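Trade Talk Forums > Workshop and Factory Floor > Automation

Thread: Arms going in on our test bench, what happened to your crew?

gromit_bench
Posts: 986
November 17, 2025

Bit of a ramble sorry, on smoko. I'm at the Bradham site, small appliance and lead testing, refurb side mostly. 12 of us on benches. We get told in March that two arm stations are coming, then nothing for months, now they're in and doing plug-ups. Leads into power boards, leads out of power boards. Which if you've done it all day you know is the job that wrecks your thumbs.

Not here for a whinge. Want to know from people who've had it a while:
– did hours change
– did anyone get moved off benches and did they like where they landed
– who fixes the thing when it stops, and do they get paid for it

Boss says no jobs going. Boss also said the new roster would be better so.

lead_and_tag
Posts: 12

Same line we got. No jobs going, then two casuals didn't get called back and it was "seasonal". Keep everything in writing mate.

Ibrahim_K
Posts: 412

Disagree a bit with above. We've had ours a fair while at Pristach and nobody on permanent lost hours. What changed was the work. I used to do my own bench start to finish, pull a board off the trolley, visual, plug, test, tag, next one. Now I feed and I check. It's easier on the hands and harder on the head. You're waiting on it, then it wants you, then you're waiting.

The paying for it question is a good one. We had bench staff doing resets and clearing jams for months on bench rate. Got it fixed in the end but only after three of us asked on the same day.

gromit_bench
Posts: 986

Cheers Ibrahim. That waiting thing is exactly it. I've never been so tired from doing nothing.

Nundon is the mob who put ours in btw, if anyone's delt with them. Fitter was decent. Training was one morning and a folder.

sparkyjules
Posts: 77

What's it actually doing though? Gripping a plug by the body or the lead? Because ours couldn't do leads to save itself. Dropped them, dragged them, got the lead round its own wrist. We ended up with a bloke standing there holding the slack, which sort of defeats the purpose.

gromit_bench
Posts: 986

By the plug. Brown paper down so stuff doesn't skate about. Station 2:

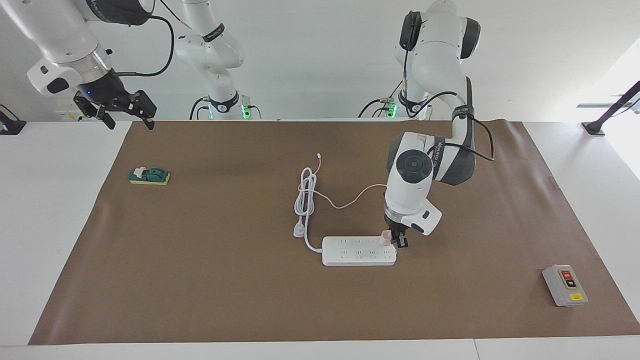 Fergus Cairns

(sorry the sign-off goes on by itself when I post off the phone. Well, now you all know my name.)

Pink lead is the one in the gripper, held over the end of the board. White coil is the board's own cord. The knife switch and the button box are for other tasks, they sit on the paper too so whoever sets up doesn't have to go hunting.

What I'd point out to Jules is how the slack is laid. Setting that out is the bit that's ours now. If the lead's got a kink or it's under something, it fights the arm. So you learn to lay it out in an arc with nothing on top. Not in the folder anywhere, Deb worked it out in the first week and we all copied her. No one asked her to write it up and no one's paid her a cent extra for it.

sparkyjules
Posts: 77

Hah ok that's neater than ours. We had the boards standing on edge in a rack which in hindsight, yeah.

And that's the thing isn't it. They buy the arm and get Deb's know-how for free.

oldmate_fitter
Posts: 1,000

Going to be the unpopular one. I set these up for a living (not Nundon). Know-how has always gone for free. When I was an apprentice the old hands showed me how to dress a cable and they didn't get a bonus either. The arm isn't the villain here, it's the same argument about skill pay we had twenty years back.

Also one morning of training is rubbish and you should push for more. Ask for the fault list and what each one means, in plain words. Ask who's allowed inside the work area and when. Ask for it before something goes wrong.

lead_and_tag
Posts: 12

Difference is when you got shown, the old hand kept his job next to you. Here Deb's trick goes in the folder and then they need fewer Debs.

oldmate_fitter
Posts: 1,000

Sometimes. I've also seen sites where the bench crew went from flat out to normal and stayed the same size, they'd been short for years. Depends who's running it. You can't tell from the machine.

lead_and_tag
Posts: 12

Depends who's running it is not much comfort when you're casual.

oldmate_fitter
Posts: 1,000

Fair.

marg_in_dispatch
Posts: 230

Not bench, but I'm downstream of one. Things nobody warned us about – the work turns up at a different rhythm. Used to be a lull before lunch when the bench crew were packing up trays. I did all my paperwork in that. Lull's gone. It's a trickle all day, never a pile, never a gap. Took me ages to work out why I was going home cranky.

If you've got people after you in the line, tell them to speak up early. We weren't in any of the meetings because we're "not affected".

Ibrahim_K
Posts: 412

Marg yes. Our stores guy said the same thing.

Other one is talking. Two people on facing benches talk. One person feeding a station doesn't, or they do it over their shoulder. Our supervisor thought it was a productivity win. Two of the quiet ones put in for transfers.

gromit_bench
Posts: 986

Hadn't thought about dispatch at all. Will have a word with them tomorrow.

On the talking, we've sort of fixed it by accident. Stations 1 and 2 are close enough that you can face each other if you stand on the wrong side of the trolley. We all stand on the wrong side of the trolley.

tmo_tester
Posts: 58

Can I ask a dumb one. Does it do the test as well or just the plug-up? If it's just plugging, who signs the tag? My licence, my name on it, I'd want to have seen the thing with my own eyes.

gromit_bench
Posts: 986

Not dumb, we had a blue about this. Just the handling. Competent person still does the visual and signs. They wanted the visual done in a batch at the start of the shift and us signing off later against a list. We said no. Whoever signs looks at that lead, at that time. They backed down pretty quick to be fair, I don't think whoever wrote the plan had ever tagged anything.

tmo_tester
Posts: 58

Good. Hold that line. Ours slid on it and now I'm the only one who'll still walk over and look. Makes me slow on the numbers.

sparkyjules
Posts: 77

That's the bit that'd make me leave tbh. Slower on the numbers for doing it properly.

oldmate_fitter
Posts: 1,000

On this one I'm with you lot completely. If a site asked me to set up the flow so the visual was done hours ahead I'd tell them to get someone else.

lead_and_tag
Posts: 12

Screenshotting that, we agree on somthing.

gromit_bench
Posts: 986

Right so what I'm taking to the meeting:
– proper training, more than a morning, fault list in plain words
– a rate for whoever does resets
– set-up notes get a name on them, and Deb gets paid for the time to write hers
– dispatch invited
– rotation off the station, I reckon two hours max then back on a manual bench
– visual stays where it is, not up for discussion

Anything missing?

marg_in_dispatch
Posts: 230

Casual hours. Get the current ones written down before anything changes so there's something to compare with. Otherwise it's all "seasonal".

Ibrahim_K
Posts: 412

Two hours might be long. We landed on an hour and a half after people complained of sore necks from watching it. Try it and see, but don't let them lock it in.

Also get a chair or a leaner. Took us forever because "bench staff stand". Bench staff stood because they were moving. Standing still is different.

gromit_bench
Posts: 986

Both going on the list. Leaner is a great shout, my back is killing me. Break's over, will post how it goes.

lead_and_tag
Posts: 12

Take someone in with you. Don't go in on your own.

gromit_bench
Posts: 986

Deb's coming.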